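How to Recover When the Simulated Arm Drops or Twists a Utensil

Applies to the Hendura kitchen tasks in Pridus. The usual sign is a knife or spatula that turns between the fingers during the lift, then falls on the way across the counter.

Pause the run as soon as the grip looks wrong. Do not reset yet, or you lose the contact log. Open the log and go back 20 steps from the pause. Look for a finger force that drops to zero and comes back. On our runs it first showed up at step 919. 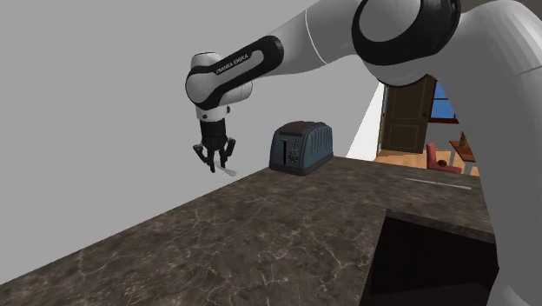 If you find a drop, check the collision mesh of the utensil. Thin handles often load with a simplified hull that has gaps in it. Rebuild the hull, set the friction back to its default and lower the lift speed to 9 percent for the first test.

Run the task 100 times with the same seed list. Milagros Ayala's script saves every failed lift to its own folder.

Do not raise the grip force to hide the fault. Frauke Stöcker tried that in June and the fingers went through the handle.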